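Home | Features | Culture | Archive | Subscribe

The Long Life of Household Cloth

The textile collection at Mirnberg holds 3124 pieces, and very few of them were made to be looked at. There are sheets turned sides to middle, flannel petticoats cut down for children, and blankets from the old mill at Sorkosgate that have been darned until the darning outweighs the blanket.

Ragnheiður Kjærgaard has kept the collection for almost 30 years. When she arrived, the household linens were stored in tea chests and listed in a single ledger under the word "sundry". Her first task was to give each piece a number and, where possible, the name of the house it came from. 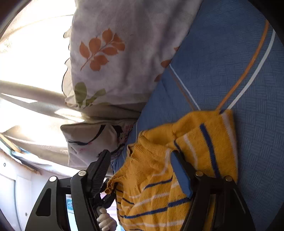
The work was slow. Of the pieces first examined, 647 carried a laundry mark, usually initials in red thread. These marks have allowed the museum to trace several families through three generations of washing, mending and handing down. The Hafþórsson bequest, received one January, included a bolster case with four sets of initials, each unpicked and sewn over.

Knitwear presents greater difficulty. Wool was commonly unravelled and knitted again, and a garment may therefore be much younger than its yarn.

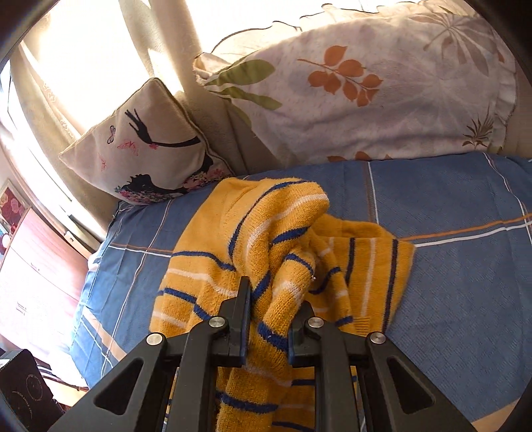
A mustard-yellow knit with stripes in royal blue and white.

Sigrún Þórarinsdóttir, whose study of re-used wool is published by Juslow this year, believes that museums have been too quick to date by pattern alone. She has examined 1163 garments in public and private hands, and recommends that the inside of every seam be recorded before any date is proposed. Mirnberg has adopted the practice for all new gifts, beginning with a trunk of stockings from Sorkosgate.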